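Horkura Reports Result on Robot Navigation Through Tree Shadow

CLINDSIDE — Horkura has released the results of a study on how outdoor mobile robots tell shadow from solid ground. The method, named Haremlow, lets a robot keep to a paved path when tree shade breaks the surface into light and dark patches.

Many path-following systems read a hard shadow edge as a curb or a hole, and the robot stops. Haremlow compares each dark patch with the ground next to it over 8 consecutive images before deciding whether to slow down. 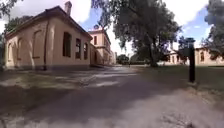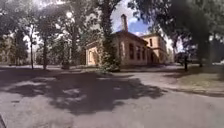

Paved path with tree shade and cream-colored buildings.

The team ran 581 trials on park paths. The robot finished 577 of them without an unneeded stop. The other four ended early, all in low evening sun, and the team has listed them in full in the report. The earlier version of the software was not tested on the same routes, so the report makes no direct comparison.

Haremlow runs on the robot's onboard computer and does not need a map made in advance. It was trained on images from five sites.

The trial records and code will be posted in December. A second round of tests — on unpaved trails — is planned with project partner Tăng.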